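Chapter 2
Are the Machines Ready for the Chores?

If you have ever stood over a sink full of dishes and wished somebody would hurry up and invent the thing that does them for you, then you already know the question this chapter is going to spend its time on. It is an old wish, and a fair one! We will start at the workbench, though, and come home to the kitchen later, when we know a little more about hands.

Taking a small motor apart and putting it back together is the sort of job a patient teenager can pick up in an afternoon (I did, badly, on my uncle's garage floor). For a pair of robot arms it means finding each part, gripping it without a slip, and laying it down where the other arm can reach.

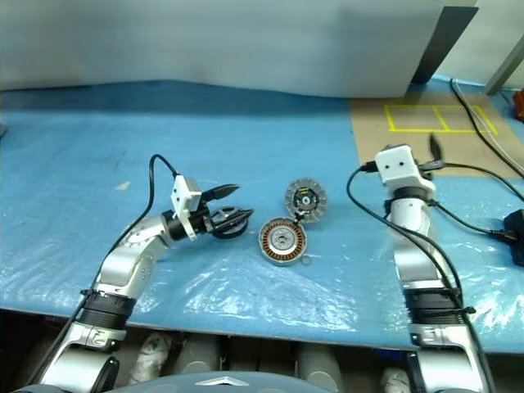 Delali Quartey wrote to us after the first edition that she would be impressed when a machine could do the job 300 times without anyone stepping in to help, and that until then she would keep her own screwdriver handy.

Her point is a good one, and we will come back to it in the section on the Bratik trials, where 19 clean runs looked like plenty until the parts were moved. Keep her number in mind as you read.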